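**Falter Tenancy Office issues new guidance on wear and damage in furnished rentals**

July 2023

The Falter Tenancy Office has published revised guidance on how wear and damage are to be assessed when a furnished rental comes to an end. The guidance replaces the text in use since the office was established and applies to all leases registered in the city, including those managed by agents. It takes effect for leases ending after the close of the present quarter.

The revision follows a review of 382 deposit disputes brought to the office under the Cleko scheme, which holds deposits for the length of a lease and releases them when both parties have signed a closing statement. In most of the cases reviewed, landlord and tenant agreed that a mark, stain or chip was present. They disagreed on whether it had been there at the start, and on whether it had come from ordinary use.

Of the disputes reviewed, 71 concerned tables, counters and other flat surfaces. The office found that inventories prepared at the start of a lease often recorded such items in a single word. Entries such as "good," "fair" or "used" were given very different meanings by the parties a year or two later, and hearing officers had little to go on when asked to choose between them.

Under the new guidance, an inventory entry for a surface should state the material where it is known, the finish, and the place and size of any mark larger than a coin. Natural stone is treated separately. Veins, fissures and changes in color are part of the material and are not to be entered as defects. Chips, flaking and loss of polish should be entered, together with their position in relation to the nearest edge.
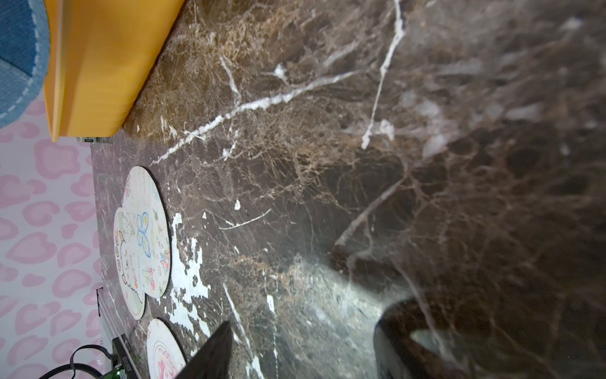 Ebuka Mohammed told the office's spring hearing that a tenant can hardly be expected to know a vein from a crack, and asked that the party who writes the inventory also be made to explain it. The request was adopted in part. Where an entry uses a trade term, the tenant may now ask for a plain description before signing, and the lease may not be registered until one has been supplied.

The guidance sets out what is to be regarded as ordinary wear. The list includes light scratching on surfaces in daily use, dulling of a finish near a sink or stove, fading from daylight, flattening of upholstery, and small marks left on walls by furniture that came with the rental. Ordinary wear may not be charged to the tenant, whatever the lease says. A clause that attempts to do so has no effect, but the rest of the lease remains in force.

Damage is defined as a change that would not be expected from normal use over the period of the lease. Burns, deep cuts, broken corners, and stains from dye or solvent are given as typical cases. The length of the lease is to be taken into account. A finish that has worn through after eight years is treated differently from one that has worn through after eight months — the guidance includes a table of expected service periods for the most common items, which hearing officers will use as a starting point.

Deductions are limited to the cost of repair or the remaining value of the item, whichever is lower. A landlord who chooses to replace an item that could have been repaired may claim only what the repair would have cost. Where a surface cannot be repaired in part without a visible difference, the hearing officer may allow a larger area to be treated. The landlord is required in such cases to submit a written estimate from a tradesperson.

**Wall coverings**

A separate section deals with wall coverings, which the earlier text did not mention. The office reports that requests for advice on this point have grown steadily, in particular from tenants who wish to use patterned paper, fabric or adhesive film.

Tenants may apply removable coverings without permission if the wall beneath has been painted and the covering can be taken down without tools. Permission in writing is needed for all other coverings. A landlord who receives a request must answer it within 15 days. If no answer is given in that time, the request is considered granted for the remainder of the lease, although the tenant must still return the wall to its former condition on leaving.

Landlords may not refuse a covering on grounds of color or pattern alone. They may refuse where the wall is damp, where the plaster is known to be weak, or where the building is subject to preservation rules. Coverings that were already in place when the lease began belong to the landlord and should be listed in the inventory in the same way as furniture. If a covering is listed, its pattern and main color should be stated, so that a later replacement can be recognized as such.

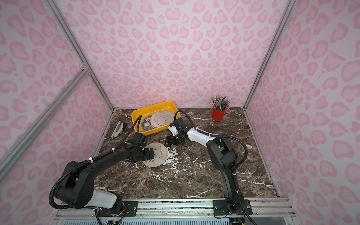 *Pink leopard-print walls and a dark brown marble tabletop.*

**Response from managing agents**

Van Acker, which manages furnished rentals in the older districts of the city, has stated that it will rewrite its standard inventory to match the new guidance and will offer existing tenants the option of a fresh inspection. The firm asked the office to confirm that an inspection carried out in the middle of a lease would not be treated as proof of the condition at the start. The office has confirmed this. A mid-lease inspection may be used to show that a mark was present on the date of the visit, and for no other purpose.

The firm also raised the question of cost. More detailed inventories take longer to prepare, and agents had asked whether the additional time could be charged to the tenant. The guidance does not allow this. The inventory is considered part of the preparation of the lease, and the cost remains with the landlord. An agent and a landlord are free to divide it between themselves as they see fit.

A request from agents to have tenants' cleaning products specified in the lease was declined. The office noted that instructions for the care of a particular surface may be attached to the inventory and that a tenant who has signed for them is expected to follow them. Failure to provide instructions for a delicate surface will count against the landlord if a dispute arises over its cleaning.

**Procedure for disputes**

The procedure itself has been shortened. Either party may open a dispute by marking the relevant line of the closing statement and returning it to the office. The other party is then notified and invited to comment. During a trial period that began in January, 41 disputes were settled at this stage without a hearing, in most cases after the parties had been sent each other's photographs and given time to compare them.

Photographs are accepted as supporting material but do not replace a written entry. They should be taken in daylight where possible, with one general view of the room and one closer view of each item in question. The office will not accept photographs that have been altered, other than by cropping. Prints and digital files are treated alike. Parties who do not have a camera may ask for a visit by an inspector, for which a fee is charged — the fee is returned if the inspector's findings support the person who asked.

Where a hearing is needed, it will be held at the Fasitz building in the ground-floor rooms, or by telephone if both parties agree. Decisions are issued in writing. Any part of the deposit that is not in dispute must be released at once and may not be held back until the hearing has taken place. This rule was already part of the Cleko scheme terms, and the office has repeated it in the guidance following complaints that it was not always observed.

Either party may ask for a decision to be reviewed on a point of procedure. A review will not reopen the question of whether a mark is wear or damage unless new written evidence is supplied.

**Transitional arrangements**

Inventories signed before the guidance takes effect remain valid. Where an older inventory is silent on the condition of an item, the item will be presumed to have been in average condition for its age. Landlords and tenants may agree to replace an older inventory at any time, provided both sign the new version and a copy is filed with the lease.

Copies of the guidance, the table of expected service periods and a blank inventory form are available at the front desk of the Fasitz building during opening hours and may be requested by mail. Large-print copies are available on request. Questions about leases already in dispute should be directed to the hearing officer named in the notification letter.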